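Trotano shelving and the Flumine steel table – small shop pieces for snacks and drinks

Hello, and thanks for stopping by the shop fittings page. I sell a lot of odd things, but the two I get the most emails about are the Trotano shelf unit and the Flumine stainless table, so I've finally put them together on one page with all the bits people ask me. If you're setting up a tuck shop, a kiosk, a staff break corner or just a very serious pantry, these are probably the ones you want.

Let me start with the table as it's the one I'm fondest of. The Flumine has a brushed stainless steel top on thin tubular steel legs, with a lower rail along the long side. It's a plain thing and it doesn't pretend otherwise. I like it as a halfway spot: stock comes out of the box, goes on the table, gets a quick look over and a wipe, then goes up on the shelves. A tall can of crisps, a tub of gum or mints, a bottle of water, all of them stand nice and steady on it, and you can spot a sticky patch straight away because the top is so shiny. It shows fingerprints too, I won't fib. A dry cloth sorts most of them, and a drop of washing-up liquid does the rest.

There's space underneath for a box or two as well, which I use constantly (mine always seems to have something shoved under there). 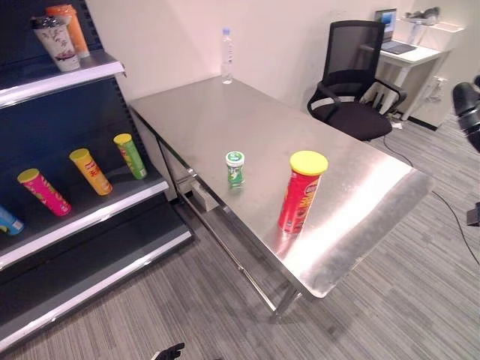 The Trotano shelf unit

Right, the shelves. Dark colour, lighter edging along the front of each shelf, and a slotted back so the shelves can be moved up and down to suit what you're selling. I've had mine set up for tins, for birthday cards and for jars of honey at various times, and moving a shelf is a two-minute job once you've got the knack. Lift, tilt, unhook, and the same backwards to put it in again. Take the stock off first! I have learnt this one with a shelf full of custard creams.

Tall crisp canisters suit it very well. You can stand them up in a line so people can read the labels, or lay them down on their sides with the lids pointing the same way if your shelf gap is too short for them. I go back and forth on this. Lying down packs more into a low gap, but they can roll if the shelf isn't level, so do check the feet before you fill it. Standing up looks smarter and people seem to grab them more happily. Drinks cups I'd put on the top shelf, where you won't have to reach over them to get to anything else.

What you get in the box: the uprights, the back, the shelves, the brackets and a bag of fixings with 4 spare clips. The spare clips were my idea, after I lost one down the back of a radiator and had to wait for another. The instructions are drawings only, but they're good drawings.

How I lay out a snack shelf

Lots of you ask, so here goes. I'm no window dresser, but Gaspard Tessier, who ran the shop before I took it on, was very firm about this and most of it has stuck with me.

Start with colour. Snack makers give every flavour its own bright tube, so let them do the work and put one of each along the front. With a dark shelf behind them the pinks and yellows and greens really jump out. Two greens side by side will get mixed up by somebody in a hurry, so pop another flavour in between.

Leave a bit of breathing room. I used to cram mine in shoulder to shoulder, and then every time someone pulled one out its neighbour came too. A finger's width between canisters is plenty, and it makes topping up much quicker. 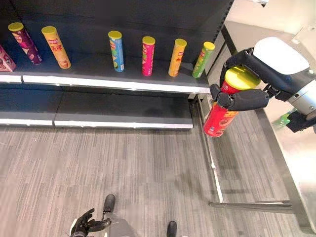 Labels facing front, always. It takes a moment as you put each one down and it saves you going along the whole row afterwards twisting them round. If one has gone over at an angle, stand it straight before you add the next one, or the lean just travels down the line.

I do my big refill on a Sunday evening with the radio on, bottom shelf first and then upwards, though I know people who swear by the other way round. Anything short-dated comes forward. Boxes go at the ends where they act as a sort of bookend, and canisters go in the middle.

Delivery, building and looking after it

Both pieces come flat. The table is easy for one person. The shelf unit is easier with two, mainly for the moment when you stand it up, and please do fix it to the wall if there are children about. I include a wall strap made by Vasiliauskas and I'd really like you to use it.

If you're on carpet, give the unit a day or so to settle and then check it's level again. On hard floors I'd add the felt pads from Fundov, which I keep in stock, 7 to a pack (don't ask me why it isn't eight, I've written to them).

Cleaning is soapy water and a soft cloth for both. No wire wool on the table, please. Always wipe along the brushed grain.

Prices: the Flumine table is £200 and the Trotano unit is £300. Extra shelves can be ordered separately, just drop me a line with the width written on your label. The next batch of Trotano units is due in June and I'm happy to put one aside if you email first – a deposit isn't needed, only a phone number that works. Collection is fine too, but ring the bell at the side door as I'm usually out the back and can't hear the front one.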